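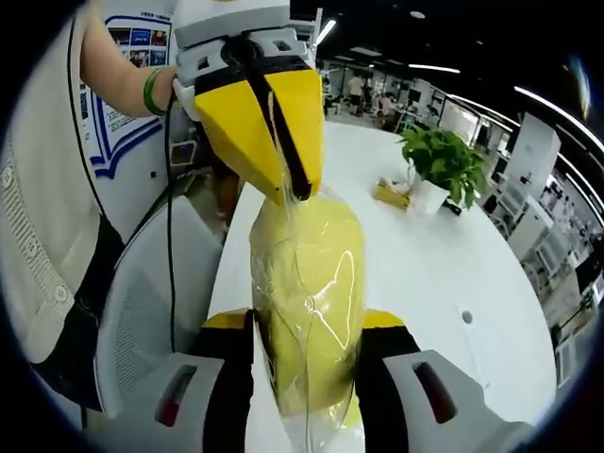 Woton, a shared workshop whose members build and repair their own machines, today released the complete build files for the Ila, a hand-held gripper that members have been putting together at its benches since September. The Ila has no arm and no motors in the wrist. A person carries it, closes the fingers on something, and a camera in the body records the grip from just behind the jaws. The recordings are later used to teach a robot arm the same job. Much of the bench work is done with two grippers at once, one holding an object while the other touches it from above, as with the yellow object in clear plastic film held between two black fingers with yellow tips. Film of that kind is a hard case for the camera because it wrinkles and throws back the ceiling lights.

The release is dated 13/12/2024 and covers the third version of the design. It contains the part files for the housings and fingers, a wiring diagram, a parts list, the recording software and a 50-page build guide. All of it may be copied, changed and used at home or in other workshops free of charge.

"The first version was too heavy to hold for a whole session, and the second one had a cable that kept catching on people's sleeves," said Dalia Jankauskaitė, who leads the project at Woton. "We moved the cable exit to the rear and took weight out of the body. The present version weighs 778 grams without the cable. I would still like it lighter."

Most of the parts can be made on a home 3D printer. The finger joints are held with ordinary bolts, and the guide gives the size and length of each one. The soft fingertip caps are cast in a printed mold and wear out first, so the files include a mold that makes 10 at a time. Builders who do not want to cast their own can use cut rubber tube, though the grip on smooth objects will be weaker.
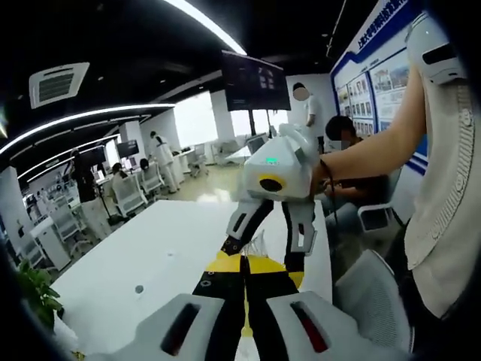

Calibration has its own chapter in the guide. Each gripper has to be checked before a session so that the recorded finger opening matches the true one. Khairul Hartono rewrote that part of the software over the fall and cut the check from 12 steps to four. A gripper that fails is sent back to the bench, where the usual cause is a loose bolt at the finger joint or a joint plate fitted the wrong way round.

"People skip the calibration when they are in a hurry and then wonder why the recordings do not line up," Hartono said. "It is short now. Please do it."

The recording software runs on an ordinary desktop computer and can take two grippers at the same time. It saves each session as one folder, with the video and the finger readings stored side by side. Work on a wireless version has been put off. Early trials dropped too many readings, and the added battery moved the balance point toward the wrist.

Woton has also prepared more than 100 printed part sets for people without a printer. Each set holds the housings, fingers and joint plates for one gripper. Bolts, camera and cable are not included and have to be bought separately. Sets can be picked up at the front desk or mailed at cost, with a limit of two per household.

Questions about the build guide should be sent to Kartini Tambunan at Woton. Reports of errors in the part files should name the file and the version number printed inside the left housing.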